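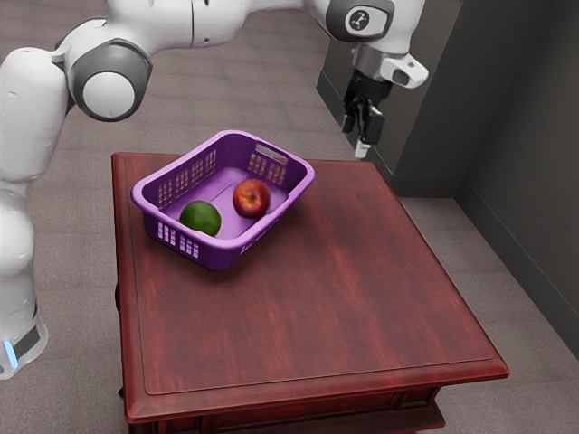 # Vulleo sim ranking

Scores for three policies on the fruit-and-basket task, all in simulation. Read them with care.

- The claim we set out to test: sim rank predicts real rank. We can't confirm it. With three policies, one swap changes the whole story.
- The top two traded places when we changed only the random seed.
- Grasp contact is the weak spot — friction values were tuned by hand, and **all six settings are in `ravine.yaml`**.

Please don't cite the ranking as a result. Use it to debug your own runs.

Known problem: the `chang` split reuses two layouts from training. Fix pending.

Contact: Riku Kuroda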